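Semetlow Occasionwear customer help: ticket 2060, velvet dress, pile crushed after posting
Status: closed. Handled by Noura Fakhoury

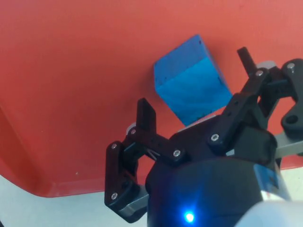

Can I iron a velvet dress to get the creases out?
Please keep the iron off the velvet itself, as pressing it flattens the pile and leaves a shiny patch that is very hard to shift. Steam from the wrong side, with the dress on a hanger, does the job far more kindly.

Opened by: Rekha Kushwaha
Order: Bajpai long-sleeved evening dress, bottle green, size 14

Hello there, I hope somebody can help me, I'm in a bit of a flap. My dress arrived this morning and it is a gorgeous colour, I really am delighted with it, but there's a great flat stripe right across the front where it was folded in the parcel. It looks paler than the rest, almost grey when I stand by the window. I've hung it in the bathroom while I had a shower, which my sister swears by, and I can't say it did anything. It's for my niece's engagement party and I paid £320 for it, so I don't want to go at it with the iron and make things worse. Is it faulty, or is it me?

Reply from Noura Fakhoury, 26 May 2026

Dear Rekha,

Thank you so much for writing in before reaching for the iron! It isn't you at all. From what you say it sounds like crushed pile: the little fibres have been pushed over in one direction and they catch the light differently, so the colour seems to change. The bathroom trick is lovely for a silk blouse but there usually isn't enough steam in the room for a velvet this heavy.

Would you try the following, and take your time over it?

Turn the dress inside out and put it on a padded hanger.
Hold a garment steamer a hand's width away and work down the back of the stripe, keeping it moving.
Turn it right side out while it's still warm and brush the pile upwards with a soft clothes brush (a clean baby's hairbrush is fine, I use one myself).
Leave it hanging overnight with nothing touching the front.

One thing I should ask: could you look at the care label inside the left seam? If it says viscose and silk, please go very lightly, as that cloth can mark with water drops.

Rekha Kushwaha

The label says viscose and silk, so I'm glad you mentioned it. I've borrowed a steamer from a neighbour and it spits a bit when it starts up. Should I wait until that stops?

Noura Fakhoury

Yes please, let it splutter into the sink until you get a steady cloud, and then start at the hem where a mark would hardly show. I also had a word with Brijesh Kanaujia in our alterations room at Melstead. He says to do two light goes with a rest in between, and to pin a spare scrap of velvet over the brush if the stripe is stubborn, pile against pile.

Rekha Kushwaha

Well, I did the hem first, then the front, then had a cup of tea and did it all again. The stripe has gone! There's still a faint line under the bust if I go looking for it, but the belt covers that and I'm perfectly happy. Please thank Brijesh for the scrap idea, I used the spare piece that came in the little bag with the button. How should I keep it until the party?

Noura Fakhoury

What good news, I'm so pleased for you. Hang it in a cotton cover with plenty of room either side, and don't fold it over the bar. For the journey, lay it flat on the back seat if you possibly can.

Internal note, Noura: passed to Sarita Sandhu in packing. Bajpai long styles to go out rolled in tissue. No refund requested.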